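The tray by the sink: a small gallery

I have never trusted the one-tray method. You will have met it if you read any of the tidying pages that came over from Ostdale last winter: everything small and homeless in the kitchen goes on a single tray, you look at it for a week, and by Thursday you are supposed to know what to keep. The Bodetti booklet claims it works for "any household". I paid for that booklet, all 2 chapters of it, and I have my doubts.

Still, fair is fair, so I have given it a go. The rule is that nothing gets a box or a drawer until it has earned one. My own view is that most things on a tray like this end up in the same cupboard they came out of.

The red tray on the worktop, pushed up to the wall and poking out over the sink. Rope, duck, cloths, a green block, a brown lump I would call a rock. Bodetti would say these are "decisions waiting to be made". I would say it is clutter with a rim round it.

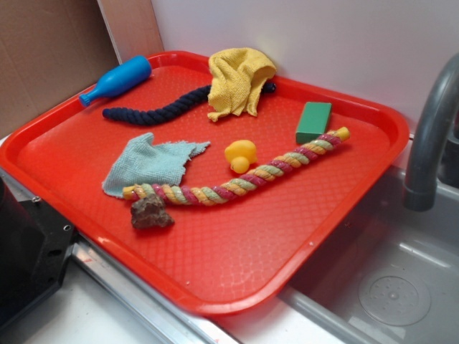
Burgi Schnyder wrote in to say that a tray did the trick for her, but only once she had stopped putting cloths on it. Cloths hide things, she says, and whatever is under them gets forgotten until the spring. She also thinks a week is far too long and that an afternoon will do.

She may have a point about the cloths. I'm less sure about the afternoon. The Van Dusen forum has a thread on this very question, 200 replies long when I gave up on it, and as far as I could tell people simply agreed with whoever had posted last. Someone there swore by a Plalska tray with dividers, which seems to me to be a drawer with the cupboard taken away.

My verdict so far: the cloths should go first, in the wash or in the rag bag. The ropes can hang on a hook. The duck belongs by the bath and I don't need a booklet to tell me so. I'll try the afternoon version in March, though I don't expect much from it.
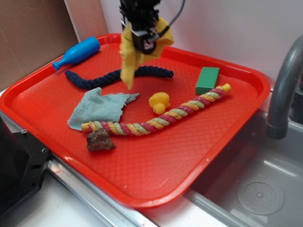 The yellow cloth, up off the red tray, with the duck and both ropes below.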